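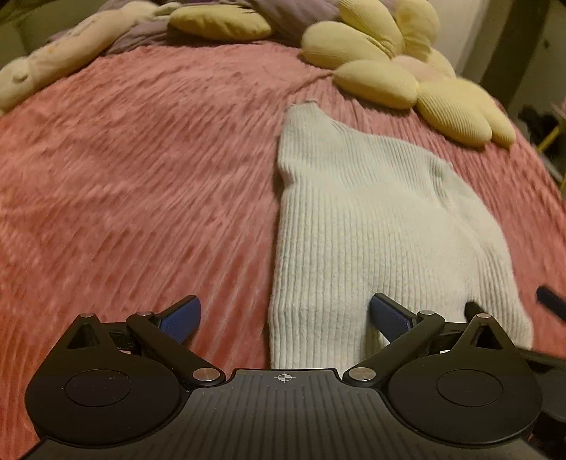

April 6, 2020 – folding notes, knitwear on the bed

Good session today! I finally stopped using the table for sweaters and did the whole round on the bed, and I'm so much happier with how the knits behave there. A plush blanket grips the underside just enough that the body stays put while you bring the sides in. On the Positz table everything slid as soon as I let go of a sleeve.

The fold I want to keep is the long one:

- sweater face down, collar away from you
- one side in to the middle, sleeve laid straight down along it
- same on the other side, then smooth from the collar toward the hem
- stop there, no cross fold yet

For a ribbed knit this is lovely to work with because the ribs are your guide line. If they run straight from collar to hem, the fold is straight, and you don't need to measure anything. The small rolled collar on the white one is handy too, it gives you a firm end to start from. I'd like to try a flat crew neck next and see how much I miss it.

Still untidy: the sleeve side. A sleeve or shoulder tucked along the edge wants to bulge, and when it does the strip gets wider on that side. Florian Hervieu thinks I'm turning the shoulder in too late. He suggests folding it at a slant first and then laying the sleeve down, and he may well be right. I did it his way 3 times at the end and the last one came out really nice – flat enough to roll from the hem without chasing the cuff.

Rolled sweaters go in the Lunholm drawer, standing up, collars on top. It takes up to 70 cm of roll in one row if I don't squash them. The thick ones will have to lie flat on the shelf until September anyway, so no point in giving them the good drawer.

Bedding: I left the pink blanket on and kept the cushion and the bunny up at the far end. The bunny has a few yellowish marks on it and I'd love to get those out. Wosham soap, cool water, a soft cloth, and test on the underside first. Not the machine, I don't trust that seam.

To do next time:

- slanted shoulder on the white knit again, from the start
- same fold on a cotton cardigan (buttons done up?)
- ask Florian for the spare drawer divider from the Ruotsalainen box
- brush the blanket before starting, the pile leaves fluff on anything dark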